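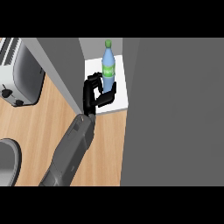 Ticket 2350: Kitchen outlets lose power, breaker does not trip
Status: Closed
Site: Jollcombe, second floor break room
Opened: Friday, October 30, 2020

Reported problem

Both counter outlets went dead during the morning. The ceiling lights and the refrigerator stayed on. The person reporting it checked the panel and found every breaker in the on position. Power came back by itself before lunch and dropped again in the afternoon.

Log

Entry 1
Asked what was plugged in when the power went out. Answer: toaster and electric kettle, one on each outlet. Asked them to unplug both and press the reset button on the left outlet. Button pressed in, no click, no change.

Entry 2
On site. Panel is in the hallway closet. The counter outlets are on breaker 19, a 20 amp single pole. The label says "copy room," which is wrong. Copy room is on 23. Relabeled both.

Turned 19 fully off and back on. No change at the counter. Meter reads 120 volts on the load side of the breaker, so the breaker is passing power.

Entry 3
Turned 19 off, confirmed dead, pulled the left outlet. It is a Grodasau GFCI unit and it feeds the right outlet from its load terminals. The hot wire on the line side was pushed into the back hole and had never been put under the screw. It moved when I touched it. Insulation browned for the last half inch. No marks inside the box.

This would explain the power coming and going. Also explains why the reset button did nothing, as these units will not reset without line power.

Entry 4
Cut the wire back to clean copper, 12 gauge. There was enough slack in the box. Did not reuse the old unit, the plastic around the terminal had gone soft. Ordered a replacement from Nair under the same part number. Left 19 off with a tag on it and blanked the box.

Nair shipped the 15 amp version first. It would have been allowed here but it was not what we ordered and the cover plate did not match. Sent it back.

Entry 5
Correct unit arrived. Installed, all wires under screws and tightened with the torque driver. Line and load checked before closing up. Test button trips it, reset restores both outlets.

Ran the kettle and toaster together for 37 minutes, refilling the kettle as needed. Breaker held for the first 11, then tripped. That is normal. The two together are over 20 amps and should not share this circuit.

Resolution

Loose line connection at the GFCI outlet. Outlet replaced. Users told to run one heating appliance at a time until a second circuit is added.

Follow-up

Second circuit quoted separately, needs 50 feet of cable from the closet. Same electrician wired the Jandcombe office, so the outlets there should be opened and checked. New ticket to be raised for that.

2 comments | 0 shares
Back to top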